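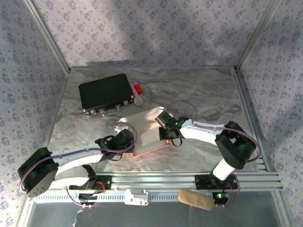 Packing a hard case: does the box go in, or just what's in the box?

Norkora Forums > Bags, Cases and Carrying > March 2025

tinplate_1706
Settle a household argument. I have a black briefcase with metal corners, the sort that makes people at the train station assume you're delivering a ransom. I also have a pale pink box, rectangular, that I would like to travel inside it. I say the box goes in whole. The other party in this house says a box inside a case is a box inside a box and I should be ashamed.

gravelpit
The other party is correct. Take the contents out, wrap them in a sock, leave the box at home. You paid for corners. Let the corners do something.

marzipan_dept
Disagree with gravelpit, as is traditional. A box keeps its shape and a sock doesn't. I carried loose chargers in an Aoki case for a year and opened it every morning to a nest.

gravelpit
You had a nest because you bought a case with no dividers. I said so then.

marzipan_dept
You did. At length.

low_shelf
Did anyone ask whether it fits? Measure the inside depth with the lid down. The lining steals more than you'd think. My Odance claimed it would take a shoebox, and I suppose it would if you stood on it.

tinplate_1706
Outside depth is fine. Inside depth I measured with a takeout menu, so I'll get back to you.

low_shelf
A takeout menu is not a unit.

pennyweight
Box in, long side against the hinge, handle side left for flat stuff. The case hangs from the handle when you carry it, so whatever's at the hinge ends up at the bottom. Put the heavy thing there and it stays there. Fill the gap with a T-shirt. I've done it this way on nearly 400 train rides and have lost one yogurt, which was my own fault.

gravelpit
Who puts yogurt in a briefcase?

pennyweight
Someone who is now careful about it.

marzipan_dept
Seconding the T-shirt. Don't buy the Proteck foam, it sheds. I was picking gray crumbs out of the latches for weeks.

gravelpit
The foam is fine if you cut it with a bread knife and not, as I recall, with scissors.

tinplate_1706
Update. Depth is OK with a finger to spare. Lid closes, both latches catch, box does not rattle. The other party has inspected it and says it is "still a box in a box." I am counting this as a win.

low_shelf
Whose finger?

gravelpit
Sock would have left room for lunch.

pennyweight
Not yogurt, though.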